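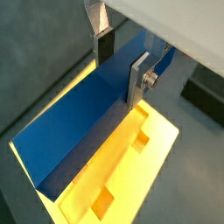
The question for this unit is whether machines can yet do the small jobs that people do all day without thinking, such as loading a dishwasher, refilling a shelf, or fitting a part into a housing. Students should come to class able to separate three claims that are often run together: that a robot can reach an object, that it can hold it, and that it can put it where it belongs. A gripper with a long blue block between its two fingers, a short distance above a grooved yellow board, has met the first two claims. The third is where most of the difficulty lies, and most of this unit's reading.

Fitting tasks are used in teaching because they are close relatives of real chores. A drawer must be lined up with its runners. A plug must meet its socket. In each case a small error in angle matters more than a small error in strength, and a person corrects it by feel. A machine must be given some means of noticing the same error.
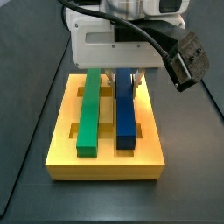
The second difficulty is order. A chore is seldom one motion. A person clearing a table moves the cup that is in the way before reaching for the plate, and does so without a plan that could be written down. The paper by Duan and Gunawardena (Reading 2) treats this as a problem of access: the fingers themselves take up room, and an object that lies close to its neighbor may be easy to see and hard to grasp.

Reports of success should be read with care. In the Branomel exercise, carried out in July, students ran 30 trials of a single fitting task and recorded every stop, including those in which a person stepped in. A shop floor may ask for 500 cycles in a shift with no one standing by. The two figures do not measure the same thing, and written work should not compare them as though they did.

Homes are harder again. On a shop floor the parts arrive in known sizes, and the lighting can be fixed. A kitchen offers neither - and its owner will move the chairs.

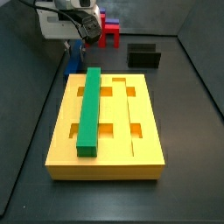
Figure 3. Fitting task with yellow board and green bar.

For discussion:

Choose one chore from your own home or workplace. List the points at which an object must be lined up with another. State which of these a machine could manage at present, and what evidence would persuade you.

Written answers are limited to 2 pages and should be submitted to Dr. Iresha Akanda before the next meeting.

Course contact: Jordan Blackburn, Unit Office | © Dissanayake Institute | Back to top
2 comments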